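Newsroom > Press Releases > Manufacturing

Pedgate Opens Its Robot Cell to Buyers, With Caveats

Purchasing managers who have sat through a few robot demonstrations know the drill: one clean run, applause, lunch. Pedgate, a contract assembly shop, will open its new handling cell to visitors in April and says it would like them to stay past the first run.

The cell was installed by Virk and handles metal bars and small electronics on a shared bench. Pedgate has not signed off on it for production. "I was told it would replace two stations," said Sobia Qureshi, operations manager at Pedgate. "So far it replaces part of one, on a good morning. I want customers to see that before a brochure tells them something else."

Visitors will watch the gripper pick up and hold polished bar stock, a job Qureshi's team chose on purpose. Shiny metal throws reflections that can confuse a camera, and a bar that sits slightly crooked in the fingers is no use to the next step.
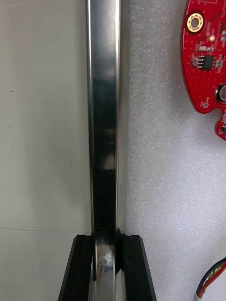 What Visitors Will See

Each session runs 300 cycles without a reset. Every missed pick goes up on a board by the door, and the count stays up all day. In the last in-house trial the cell missed 12 picks out of 460, a rate Virk calls promising and Pedgate calls too high.

"A miss is a miss," said Tanveer Warraich, who runs the floor on the early shift. "If a person has to stand there and watch it, I still have a person standing there."

Yufang Dai of Virk will take questions after each session. Pedgate has asked her to cover service costs and changeover times - two items left out of the original sales pitch.

Attending

Sessions start at 9:30 a.m. and 1:30 p.m. and are limited to 100 guests in total. Closed-toe shoes are required on the floor. Visitors may bring their own bar samples if they tell Pedgate the dimensions ahead of time.

Press and visitor contact: Shazia Butt, Pedgate

Filed under: Automation, Plant Visits, Events

We use cookies to improve your experience on this site. Accept | Manage preferences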